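Eta estrena planificador para cocinas de prueba y lo abre a otros laboratorios

El equipo de Eta publicó el viernes la nueva versión de Dralalard, su programa de planificación para brazos manipuladores, y lo hizo con ganas de celebrarlo, después de muchos meses de trabajo discreto y de no pocas tardes peleándose con la calibración.

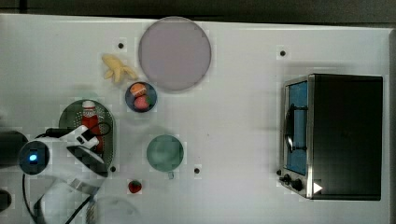
El brazo sobre el colador verde con el bote de kétchup, en las dos imágenes. 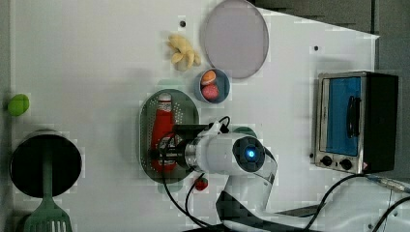

La novedad principal es que percepción y planificación comparten ahora un mismo mapa de la mesa, que se corrige mientras el brazo se mueve. Antes, cuenta Siebe Verbeke, responsable del módulo de visión, había que detenerlo todo cada vez que un objeto cambiaba de sitio («y en una cocina, aunque sea de juguete, las cosas cambian de sitio constantemente», añade con una sonrisa). El cálculo de una trayectoria completa ha bajado de 134 a 40 milisegundos en el ordenador del laboratorio, una mejora que en Eta llevaban mucho tiempo persiguiendo.

Sem Bosman, que escribió buena parte del controlador, prefiere hablar de las herramientas que lo acompañan: un visor para repasar cada intento paso a paso, un registro de errores que por fin se lee sin sufrir y 76 tareas ya preparadas, desde recoger fruta hasta ordenar platos, para que quien llegue de fuera pueda empezar la misma mañana.

Los laboratorios Odwood y Hermans serán los primeros en probarlo, con un periodo de acompañamiento de 12 semanas. La documentación está por ahora en inglés y la traducción al español se espera para noviembre.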